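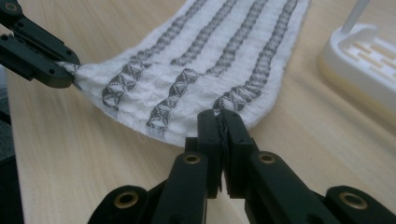
Visite à l'atelier Rakineck : plier le linge, ce n'est pas gagné (mais on s'approche)

Publié le 15 mars 2023 par Rosalie Fuchs

J'avais promis à plusieurs d'entre vous un compte rendu de ma visite chez Rakineck, et le voici enfin, un peu plus long que prévu, comme toujours avec moi. Pour ceux qui prennent le blog en route : je tiens une petite blanchisserie avec ma belle-sœur, nous faisons surtout les gîtes et les chambres d'hôtes, et depuis des années je demande à tous les commerciaux qui passent la porte s'ils ont une machine qui plie les torchons. Ils me montrent des plieuses industrielles magnifiques, faites pour du drap d'hôtel par palettes entières, et ils repartent.

Rakineck ouvrait son atelier aux gens du métier et j'ai sauté sur l'occasion. 215 kilomètres de route, sous la pluie jusqu'au péage, avec un sac de linge sur la banquette arrière (on nous avait invités à apporter le nôtre, et j'avais pris ça très au sérieux !). Nous étions un petit groupe, accueilli par Viorica Ivanov avec du café et une brioche aux noix dont je lui ai demandé la recette avant même de poser une question sur les robots.

Le bâtiment est plus modeste que je ne l'imaginais, un ancien dépôt de carrelage, avec des tables claires un peu partout et des gens penchés dessus. Pour le linge, tout se joue avec des pinces noires à deux mâchoires. On en tient une à la main, on attrape le tissu, on le tend, on le rabat, et ces gestes servent ensuite à apprendre le travail au bras. Nelu Dumitrescu, qui s'occupe des textiles, m'a laissée essayer. Eh bien, mes amis, je plie des serviettes depuis l'âge de douze ans et je me suis sentie d'une maladresse incroyable. On ne sent pas l'étoffe, ou si peu, et mes doigts cherchaient sans arrêt à passer dessous pour aider.

Le tissu blanc gaufré, celui aux rayures grises qui finissent en losanges et en triangles, donne une bonne idée de la difficulté. C'est exactement le genre de linge que nos clients adorent et que je redoute un peu : la surface est toute bosselée, le bord s'effiloche légèrement, et dès qu'on le prend par deux points il se met de biais. Pour nous, ça se rattrape du plat de la main sans même y penser. Avec des pinces, il faut prendre juste le bord, en serrant un petit pli entre les deux bouts, et tirer assez pour tendre sans déformer. Nelu m'a expliqué que les motifs l'arrangent plutôt, parce qu'une rayure qui part de travers se repère vite, alors qu'un torchon uni ne dit rien à personne.

Ensuite, démonstration du bras tout seul, sur une pile de 40 torchons préparés par la maison. J'ai regardé la pile monter avec un vrai plaisir, il faut bien l'avouer. C'est lent. Un torchon lui demandait 2 minutes, parfois davantage quand il lâchait un coin et devait le reprendre, et à ce rythme-là ma belle-sœur aurait fini le tas et mis l'eau à chauffer pour le thé. Mais le pli était propre, bord sur bord, et personne n'y touchait.

Puis on est passé à mon sac, et là c'était une autre histoire. Sur mes cinq pièces, il en a réussi deux : une serviette de table et un essuie-verres. La taie d'oreiller l'a complètement perdu, il attrapait une seule épaisseur et l'autre restait sur la table. Iulian Vlad, qui surveillait l'écran, prenait des notes avec un grand sourire. Selon lui, le linge des visiteurs leur apprend bien plus que le leur, toujours repassé et toujours carré.

J'ai posé la question du prix, vous me connaissez. Anca Crăciun a répondu très gentiment qu'il n'y en avait pas encore, que le modèle d'essai s'appelle Zallar et qu'il ira d'abord dans une blanchisserie partenaire, chez Rusu, pour trier et plier des petites pièces la nuit. La nuit, la lenteur gêne moins, et cette idée-là m'a trotté dans la tête pendant tout le retour. Si je pouvais laisser un bac de serviettes le soir et les retrouver pliées à l'ouverture, même avec quelques ratées à reprendre, je signerais volontiers. Pour les draps-housses, en revanche, j'ai vu la tête de Nelu quand j'en ai parlé, et je crois que nous avons encore quelques belles années devant nous !

Côté pratique, pour ceux que ça tente : l'inscription se fait par courriel auprès de Viorica, l'entrée est derrière le bâtiment et on se gare le long du grillage. Prenez un gilet, il fait frais dans l'atelier. Et apportez une taie d'oreiller, Iulian sera ravi.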